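CPU socket (desktop computers)

A CPU socket is the connector that joins a processor to the motherboard of a desktop computer.

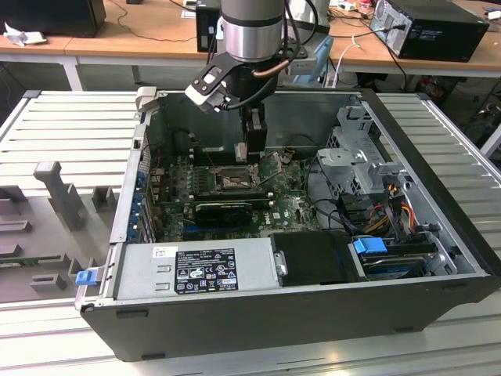

In designs with a retention lever, a metal load plate presses the processor against the contacts. Raising the lever frees the plate, which then swings open on its hinge. The processor is lowered straight down with its alignment marks matched - it is never slid or pushed into place.

Work on the socket is normally done with the tower on its side and the side panel removed. Power is disconnected first. An empty socket should be kept free of dust.

See also: Heatsink; Motherboard; Thermal paste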